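Every spring the same message lands in my inbox. This year it came from Noman Tanoli, who does the planning side at Haugland, and it said, more or less, that there was a bit of money left in the equipment line and could I tell him by the end of May what we ought to spend it on. I have been asked this enough times to know that what he wanted was one number and one supplier. What he got was four pages of grumbling, and since a few people have asked to see them I've tidied them up and put them here.

The subject is hand-held grippers for recording household work. You hold one in each hand, you do the chore, and later on a robot arm is supposed to learn from what you did. Folding clothes is everyone's favourite. I'm less sure than most people that it leads anywhere, but I've been wrong before and it isn't my money.

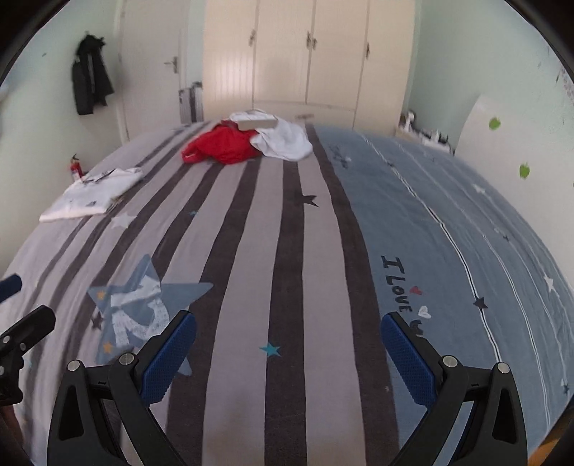

Page last changed: Aug 19, 2019

Start with the quotes. We had two, one from Finent and one from Prernik, and they could not be compared in any useful way, which I suspect suits both firms. Finent quoted 1457 for a pair of grippers. Prernik came in at almost 2000, but theirs had a line for "setup and onboarding" that I could not get anyone to explain over the phone. I asked three times. Dae-han Ra, who has bought more of this stuff than I have, told me onboarding is a person on a video call reading you the manual. He may be unfair. I've left it in the sums anyway, as a cost with nothing against it.

Then there are the pads. Both quotes treat the soft pads on the fingers as part of the tool, as if you bought them once and that was that. Anything soft that spends its day pinching cloth is going to wear, and I want the price of the spare set in writing before I sign for the first one. Finent charge 109 for a set. Prernik would only say that spares were "available", a word I have learned to be afraid of. If you're writing a budget, put the spares on their own line and put the name of whoever quoted them next to it. Next year's you will be grateful, or at least less cross.

What I could not get from either of them was a straight answer on how long a set lasts. Finent said it depends on the task. Of course it does. I told them the task. They said it depends on the user. At that point I wrote "unknown" in the box and moved on, and I'd suggest you do the same. A made-up figure in a spreadsheet turns into a fact by the following morning, and by the following week somebody has divided by it.

Noman didn't like "unknown". He asked whether I could put a best guess in brackets. I said no, and he put one in himself, and it is still there if you go looking.
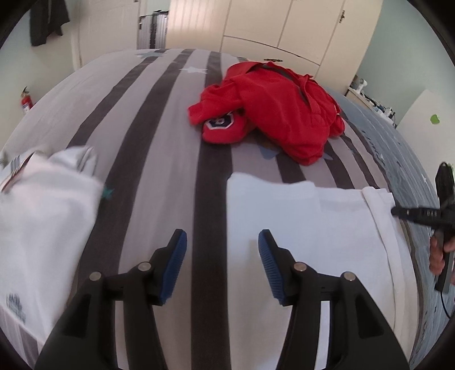

The other thing missing from the quotes is people. A pair of grippers costs what it costs, once. The person holding them costs money every hour they hold them, and in every plan I've been shown that person is either free or a line at the bottom marked "staff time, existing". Existing staff were already doing something, and I'd like to know what stops getting done. When I put a proper hourly rate on it, the hardware became the small part of the budget, and the meeting went rather quiet.

It changes what you should buy, too. If the hours are the dear part, then a tool that is a bit lighter, or that doesn't make your wrist ache by mid-afternoon, might be worth paying more for. Neither firm would lend us a pair to find out. Prernik offered a demo at their place with their own person doing the folding - and I'm sure she's very good at it. I want to see what it's like with somebody who would sooner be at lunch.

Skirngate, for those who remember, was our last go at this. We bought the kit first and worked out the job afterwards, and the boxes went from one shelf to another until the cupboard was needed. I don't bring it up to be unkind. The kit was fine. We had simply written a budget for things to own and had no plan for using them, and no line on the page for the bit in the middle where somebody has to decide what counts as finished. 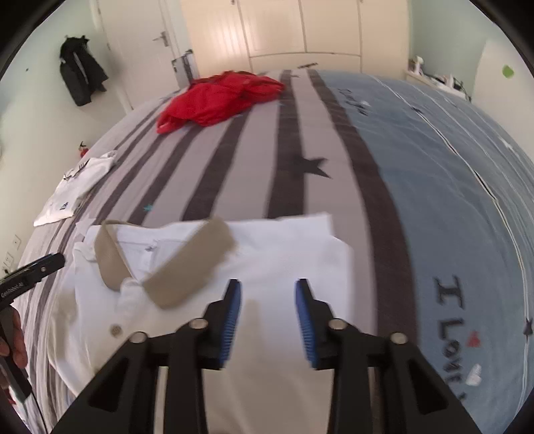

"What counts as finished" sounds like a fussy question until you try to price it. Suppose the plan says so many shirts an hour. Somebody got that rate by imagining a shirt, and the shirt people imagine is always flat, buttoned and facing the right way. Look at the white polo on the bed there, with its collar flipped and twisted and the left sleeve bunched up. Does putting the collar straight count as part of the fold, or is that done before the clock starts? If it counts, your rate is wrong. If it doesn't, somebody is doing it anyway and you are paying them. I asked Noman which it was and he said to assume the easy case. I'd assume the awkward one and be pleased if I'm wrong.

So what did I send him in the end? One pair from Finent, two spare sets of pads, no onboarding, and the hours priced in full with a note saying where they were coming from. I also asked for a stopping point, a date when we look at the recordings and decide whether to carry on, written down before any money moves. Dae-han thinks I've been too mean with the spares. Noman has approved the grippers and sent the hours back with a question mark beside them, and I've sent him the same figure again.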